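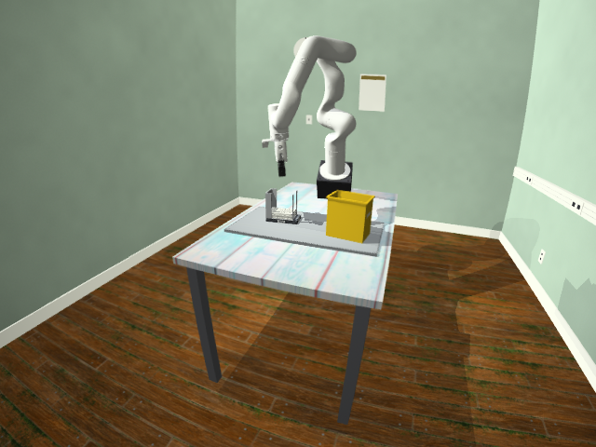
4.2. Tareas de recogida en simulación

La pregunta que motiva esta sección es modesta: si un brazo fijo, con una pinza de dos dedos y sin ajustes por objeto, puede encargarse de las tareas de ordenar que en una casa o en un taller pequeño se hacen sin pensar. Dejamos fuera la limpieza con líquidos y todo lo que exija dos manos.

La Figura 3 muestra el entorno simulado. El brazo está montado sobre un pedestal negro al fondo de la mesa y trabaja sobre un tablero gris en el que se apoyan una rejilla pequeña y un cubo amarillo, bastante más alto que ella. La diferencia de altura importa para la planificación, ya que una trayectoria recta y baja entre ambos objetos choca con la pared del cubo.

Cada episodio tiene un límite de 20 segundos. Ejecutamos 300 episodios con el planificador Bora y otros tantos con Zivach, una política aprendida a partir de demostraciones teleoperadas. Las demostraciones, 441 en total, las grabaron Anayeli Galindo y Dardo Olivares en el mismo entorno. Se considera éxito que el objeto quede dentro del recipiente y que la pinza se retire sin volcar nada.

Bora resuelve bien los traslados con agarre vertical y falla cuando el objeto ha girado respecto a la pose prevista. Zivach tolera mejor esos giros, pero suelta a veces antes de tiempo — sobre todo junto al borde del recipiente — y no siempre lo detecta. En 34 episodios la política siguió con el resto de la secuencia con la pinza vacía. Para una persona ese error es trivial de corregir; para el sistema supone perder el episodio completo.

Probamos también a cambiar las texturas de paredes y suelo. El efecto sobre Bora fue nulo, como cabía esperar de un método que recibe las poses directamente del simulador. En Zivach el rendimiento bajó, y bajó más con sombras marcadas sobre la superficie de trabajo.

Con estos datos no afirmamos que la tarea esté resuelta. Un operario de taller acepta una máquina lenta, pero difícilmente una que haya que vigilar, y ninguno de los dos métodos puede dejarse solo durante un turno. La transferencia al brazo físico se trata en la sección 5.

Figura 3. Entorno simulado de recogida, con el brazo y la pinza vacía sobre la mesa.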